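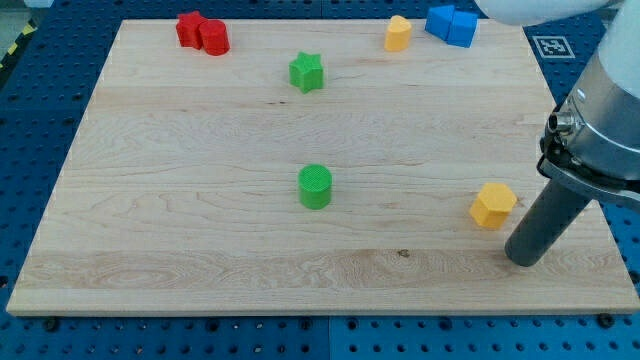

Sorting practice: plastic blocks on a maple board, with the arm coming in beside the yellow hexagon.

So, can it do my chores yet? I get asked this every time I mention robots at dinner, and my answer has been "no, but" for so long that my sister now says the "but" for me. This month I went over to Clallberg to see if I could drop it.

The group there is small and friendly and works on a project they call Meredith, which is all about picking up. Picking up! That's the chore I'd pay for. I don't mind cooking, I quite like ironing, but the nightly sweep of blocks and doll shoes off the living room floor makes me want to move out. Rhiannon Humphreys runs the bench tests and she let me hang around for most of a morning with a coffee I kept forgetting to drink.

The job sounds like nothing. There are stars and cylinders and cubes on a board, and the arm has to pick each one up and put it where it belongs. A toddler gets bored of it in a minute. But watch long enough and you start to see what's hard. Two cubes standing flush against each other are a real pain, since there's no gap for a finger to slide into. Same with the red pair in the photo. A green cylinder all by itself in the middle of the wood is the easy one, the one you'd pick if you wanted to impress a visitor (Rhiannon laughed when I said that and didn't deny it).

They keep a log, and she read me some of it. The last full round was 1,396 picks. Blocks with clear space on every side went fine nearly all the time. Of the 58 that got written up as proper failures, most were blocks that started out touching a neighbor. The arm would go for one and shove the other, and then it had two problems and a worse view of both.

I asked about speed, because my evenings are short. On a good run it takes 20 seconds a block. I did the math on the way home for our living room and I'd be in bed before it got to the couch – and that's with everything laid out politely on a flat board, no rug, no dog.

Caradog Nicholas, who used to fit out packing lines before he joined them, thinks the shop floor will get there long before my house does. His point is that a shop can change itself to suit the machine. Bolt the table down, stick a marker on it so the system knows where things are, bring the parts in one way up. He told me about a job at Kivham where all they did was swap a deep bin for a shallow tray, and a stuck project got going again within the week. You can't really do that to a family. I've tried asking mine to put things in one way up.

He's less gloomy about the small stuff, though. Clearing a tray, sorting cutlery, putting lids with their boxes – he figures those could be worth having at home in a few years if people accept that the thing is slow and does it overnight. I would accept that so fast. I'd leave the kitchen light on for it.

What stayed with me was how much of the work is about touch. I'd gone in thinking the seeing part was the big puzzle, and Rhiannon says that used to take up all her time too. Now it's the last little bit, when the finger is right next to the block and has to decide how hard to lean. She'd like to move on to softer things after August. Socks have been mentioned. I've offered mine.

I'm going back in the fall, when they hope to have a second board running with the Ellar software on it, and I'll report what happens with the socks. If you've got a chore you want me to ask about, hit reply and tell me. "Fitted sheets" has already been sent in by four of you, and I did ask, and Caradog just shook his head.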